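**Call for participants: robot helper at work, Virnholm office**
Posted October 2025. Open until all places are filled.

Virnholm is looking for people to take part in a paid workplace study on shared robots in meeting rooms and training rooms. We want people who set up, reset and tidy rooms as part of their job, and people who use those rooms and leave them for someone else to deal with. You do not need a technical background. We have had plenty of engineers through already and would like to hear from everyone else.

## What the study is about

Our training centre has a lot of whiteboards. Before each booking, somebody goes from room to room making sure each board has a marker and an eraser, that the marker is a whiteboard marker, and that the last group's notes are gone. At our site this has been part of the room host job for years. It is small work, but it gets fitted in between other things, and it is the first thing to slip when a group arrives early.

We are bringing in a robot arm to do some of it. The system is called Zokmont. It picks up markers, puts them back on the ledge and will later be asked to wipe boards. The room hosts will keep their jobs and their hours. What will change is the order of their day, who gets called when something goes wrong, and how much time they spend in rooms compared with the front desk. We want to know what that change is like for the people doing it, and we would like to know before it is settled.

The study has two parts. You can apply for either one, or both.

## Part A: Working beside the robot

You will spend one session in a room with the arm while it handles the board tools. You will be asked to do ordinary things: write up a short agenda, move a chair, take a marker when you need one, put it back the way you normally would. A staff member will be there the whole time and will stop the arm whenever you ask.

Part of the session is spent watching. You will be given a printed sheet and asked to mark the points where you would have stepped in, where you felt you were in the way, and where you could not tell what the arm was going to do next. We are not marking you on this. If you write nothing for ten minutes, leave it blank.

Sessions run for 90 minutes, including a break. The payment is $200 per session, paid by bank transfer. If we cancel on the day, you are still paid.

## Part B: Talking about the job

This part is a group discussion for people who do room set-up, cleaning, reception or facilities work, here or at another employer. It covers how tasks are handed over now, what you would be glad to give to a machine, and what you would want to keep. We will ask about things such as:

- who decides when a room is ready
- what you notice in a room that is not on any checklist
- how you would want to be told that the robot has missed something
- whether you would want the robot working while you are in the room
- what training you have been given with other equipment, and whether it was any use

There are two discussion groups planned, one in the morning and one in the late afternoon, so that people on either shift can come. Notes from the groups go to the managers who are writing the new room host duties. Your name and employer are taken out first.

## The work at hand

The main task in Part A is handling whiteboard markers at a free-standing board. The markers and eraser are ordinary office supplies. 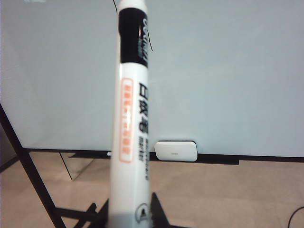
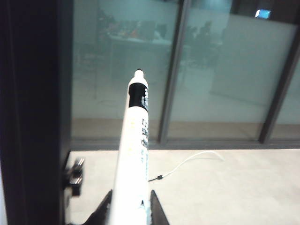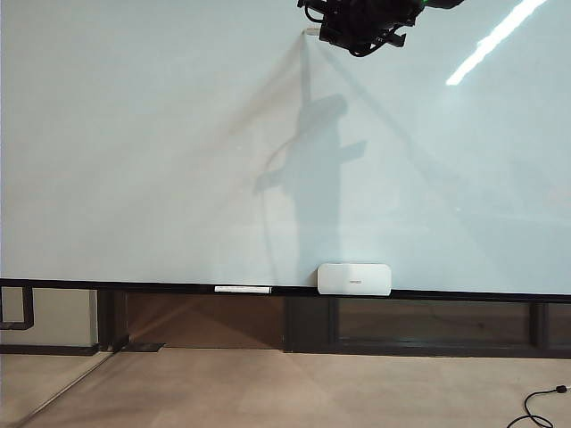
*Marker handling at the Virnholm site. The first and last pictures show the board and its ledge; the middle one shows a marker held in the gripper.*

A marker is a fairly simple object for a person. You pick it up without looking and you know from the feel of it which end is the cap. The arm needs to find it, line up with it and close on it, and each of those steps takes time. Participants in the first round told us the waiting was harder to get used to than the movement. Several wanted to reach in and help. Please don't reach in during a session unless the staff member has told you the arm is stopped.

## Who can take part

You can apply if you:

- are 18 or older
- have worked in the past year in an office, school, library, clinic or similar place with shared rooms
- can follow spoken and written instructions in English
- can stand or sit for the length of a session, with a break

For Part B you should also have done room set-up, cleaning, reception or facilities work for at least two years. Casual and part-time work counts.

People who use a wheelchair or other mobility aid are welcome in both parts. The room is on the ground floor and has a level entry. Tell us when you apply and we will set out the floor with enough turning space and route the cables to suit. If you use hearing aids, let us know and we will use the quieter of the rooms.

You cannot take part if you or someone in your household works for Zokmont or for Amitz, which supplies our room booking system.

## Safety and privacy

The arm moves slowly while participants are in the room. There is a stop button on the bench and a second one held by the staff member, and you will try both before anything starts. Wear closed shoes. Tie back long hair and leave lanyards and loose scarves at the desk.

Cameras record while the arm is running. They are aimed at the board and the tools, but your hands, voice or clothing may be picked up. Recordings are used to check what the arm did and to match it with your sheet. They are not given to your employer. If you are a Virnholm employee, your supervisor will be told that you are away for a study session and nothing more. You may leave at any time and keep the full payment, and you can ask for your recording to be deleted up to the end of January.

## If you work here

Current room hosts can take part during paid hours and will also receive the participant payment. Taking part is voluntary. It has no bearing on rosters, reviews or who is trained on the system first. Staff who would sooner not be in a room with the arm can give their views in Part B, or in writing.

We have been asked whether the study will be used to cut positions. The written agreement with staff says that no room host position will be removed as a result of this project, and a copy is kept at the front desk. Ask for it if you would like to read it before applying.

## How to apply

Pick up a form at the Virnholm front desk, or phone the desk and ask for one to be posted. On the form, tell us:

- which part or parts you are applying for
- the kind of work you do and how long you have done it
- the times of day that suit you
- anything we need to arrange so that you can take part

Return it to the desk or the drop box at the Liang Street entrance. You don't need to send a resumé. We will phone everyone who applies, including those we can't place.

Parking is behind the building and is free for participants. Bus users should get off at the Liang Street stop and use the side door, as the main doors are closed for repairs.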